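Progress report to the Plaltance Fund, second instalment
Sulasham Party Records Project
6/22/20

Hi all,

Well, it's been a busy stretch, so grab a cuppa. When I wrote to you in May I had a desk, a laptop and a great big pile of branch minutes I hadn't opened. I've opened them now! The short version is that the audit of the party's old branch accounts is on track, and the money you gave us is mostly going where I said it would.

Of the 26 branches in the district, 23 have handed over their books. Hillero was the surprise. I'd expected a fight there after the preselection blow-up, and instead they sent the lot, including the raffle ledgers (which I hadn't asked for, but I'm glad to have them). The three still outstanding all say their papers are with a former secretary. I've written to each one twice and I'll go out in person if the next letter doesn't do it.

What have I found so far? Mainly sloppiness. Membership fees were banked months late, a few branches paid hall hire in cash with no receipt, and the old executive had a habit of approving spending at one meeting and minuting it at the next. There's one transfer of $3000 from the campaign account to the Bălan branch that I can't match to any motion. It may well be a reimbursement for the by-election mailout - the timing fits - but I'm not going to call it that until I see paperwork. I've asked the bank for the old statements and they tell me it's a slow process.

The interviews are going better than I'd hoped. I've done 15 with past office-bearers, mostly by phone, and people have been far more willing to talk about the leadership split than they were last year. A couple want their names kept out of the final report, so I've changed the consent form to give them that choice. 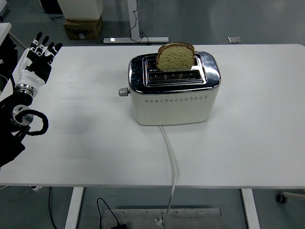
One slice in the toaster.

On the budget, travel is well under because of all the phone calls, and scanning is over because the older minute books had to be done by hand. I'd like to move the leftover travel money across to scanning if you're happy with that. A quick yes by email would do me.

Next up is the draft chapter on how candidates were picked, then the rules review. The new executive has asked to see the draft before you do and I've said no, you'll both get it on the same day. They weren't thrilled, but they've accepted it.

Give me a ring if anything in the attached spreadsheet looks odd. The yellow rows are still to be checked.

Cheers,
Project coordinator, Sulasham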